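Kitchen tips from restaurants deserve a hard look before you try them at home. A pro has a six-burner range, a dishwasher on payroll and a walk-in full of backup stock. You have a Monday-sized appetite and one good pan. I've been testing the kind of advice that gets passed around with pork belly, grits and the other slow, fatty, starchy things I like to cook, and a fair amount of it doesn't hold up.
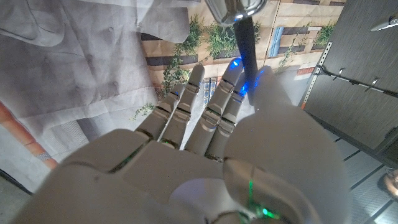
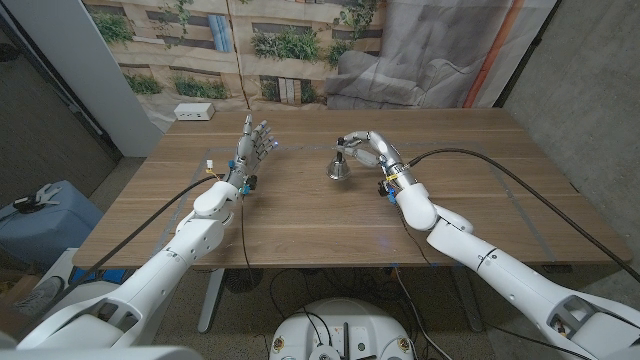
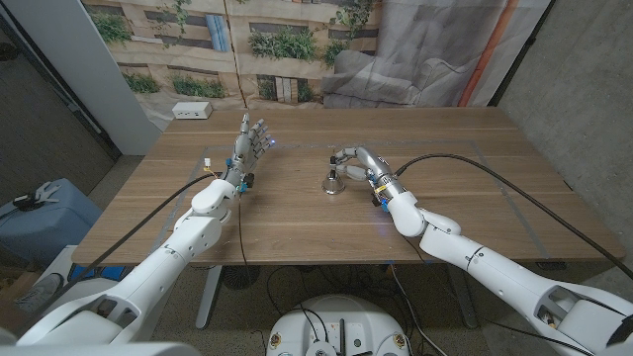 **Do you really have to soak grits overnight?**

Soaking is optional. It shortens the simmer and makes it easier to skim off the bits of hull that float up, and that's all I've ever gotten out of it. I cooked 2 pots from the same bag of Ekanayake stone-ground, one soaked for 12 hours and one straight from the bag. The soaked pot was done sooner. Side by side in bowls, I couldn't have told you which was which.

## Crispy grits cakes

The usual recipe says to chill the cooked grits "until firm" and fry. Fine, but firm to the touch on top can still be pudding in the middle. Spread them thin in a sheet pan and leave them in the fridge until the next day. Use less liquid than you would for a bowl of breakfast grits. If the cakes slump in the pan, more flour on the outside won't save them.

Cornstarch for dusting does beat flour, I'll admit. I expected no difference.

## Pork belly

- Scoring the skin: worth doing, with a sharp knife. The utility blade trick works too, if you don't mind keeping one just for food.
- Boiling water poured over the skin: I see people swear by this. I got the same crackle from leaving it uncovered in the fridge overnight.
- Baking soda rub: crisp, yes, and also a little soapy. Skip it.
- Pressing the cooked belly under a weight: do it. Neat slices, even browning. A couple of cans on a small cutting board will do.

## Gadgets

The Plurnent splatter guard is a mesh lid with a handle. It catches the big drops and lets the fine mist through, and the mist is what coats your stove. The Vurkereo probe thermometer reads 3 degrees high in ice water – usable once you know, annoying until you do. Check yours before trusting it with anything that matters.

Foam siphons I'd leave to the restaurants. I bought 2 chargers' worth of foam into my life and ended up with warm corn soup on the backsplash.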